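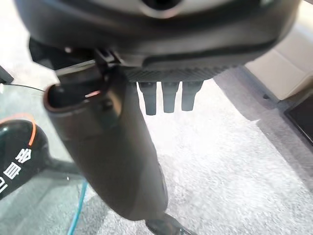 Clearing and cleaning a round glass table on carpet

Wiltholm maintenance notes, sheet 17. Last revised July 7, 2018.

Applies to glass tops resting on a metal base, with low-pile or speckled carpet underneath.

1. Clear the top. Lift items straight up. Dragging leaves fine scratches that show under side light.

2. Vacuum the carpet first, out to 29 inches past the rim. Dust raised later will settle on clean glass.

3. Spray the cloth, never the glass. Liquid run under the rim collects at the contact pads and loosens them. Wipe from the center outward, then once along the edge.

4. Wipe the underside with a second, dry cloth. Work in quarters, using the base as a divider.

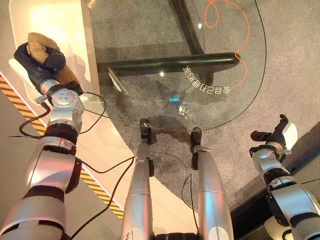 Cords are the usual cause of a shifted top. Check the floor under the glass before moving the base, and pull out anything lying there. An orange cable coiled on the carpet beneath the table, with one length trailing toward the horizontal bar, can catch when the base is slid. Unplug it, wind it into a flat loop and store it off the floor. Soft toys go in a closed bin; plush sheds lint onto glass.

5. Check the base. Press lightly on opposite sides of the rim. If the top rocks, replace the pads. Jotico clear pads come in packs of 200 and fit this type.

6. Let the glass dry fully before putting anything back.

Repeat every two weeks. Replace pads each October.

Shares: 29 | Comments: 17

Contact | © 2018 Wiltholm | Back to top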